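Last updated: November 22, 2024

Open day at Stakden, quick notes before I forget

OK so I finally made it out to the Stakden open day. Missed the one in August, was annoyed about it for weeks. Drove 137 miles, got lost in Dreltthorpe looking for the parking lot, walked in late with no badge. They let me in anyway.

The building is bigger than it looks from the road. Coffee at the front, bad. Talks upstairs, skipped most of them. The demos are all on the ground floor in a long hall and thats where I spent the afternoon. 11 stations, and I did maybe half of them properly.

Best one by a mile was laundry. Yes, laundry. I have seen plenty of arms stack blocks and put pegs in holes and I'm kind of done with it. Cloth is hard. It flops, it bunches, it never lands the same way twice. So I planted myself there and stayed for most of an hour.

Two arms side by side in a white booth, little clothes rack at the back with a yellow thing already hanging on it, and a loud orange camo garment on the floor of the booth. Each arm has a small camera on its wrist. Purple cables everywhere – I kind of want them for my own bench.

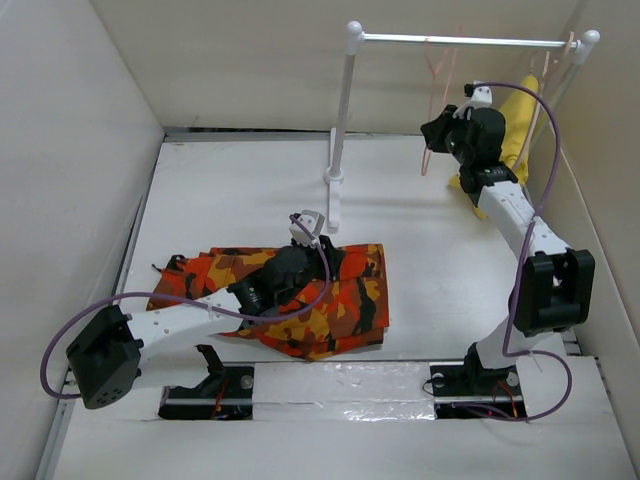
What I asked

The people running it were super patient. I asked how many practice runs it took to get to what they were showing and the answer was 871, which is less than I expected. Asked if it could do a fitted sheet. Big laugh. So no.

Asked about speed too. Slow, they said, and they don't care yet. I get it, but standing there you do start to itch to reach in and do it yourself. A kid next to me said "just grab it!" out loud, which was pretty much what we were all thinking.

Thing I hadn't thought about enough is the wrist camera. From where I stood I had the whole booth, rack, both arms, everything. The wrist view is mostly white surface and a big dark gripper filling the bottom, plus whatever fabric is right at the fingertips. You can make out the stitching on the camo, it's that close. The yellow cloth is way off in the corner. Imagine hanging up your pants looking through that. I'd want the wide view as well, defintely.

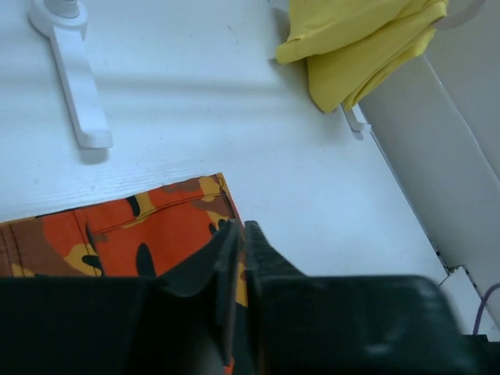

The rest of it, fast

Bagheri had a table with bin sorting. Fine. Loud. Good stickers.

Winurach was showing a palletizing cell behind glass and the line was around 50 people deep so I looked over some shoulders and gave up. If anyone got to the front, tell me if it was worth it.

Skipped lunch. Regretted it by the second hall loop. There's a sandwich place across the road from Stakden, go there before you go in, not after – they close early.

Would I go again? Yep. Next time I'm bringing a sock and asking them to find the other one. Also want to ask what happens with zippers and heavy stuff like wet denim, forgot completely.

More pics when I get to sorting them. My own arm is still in pieces on the bench, waiting on a gearbox, so don't ask.

Contact | Copyright 2024, all posts and photos | Back to top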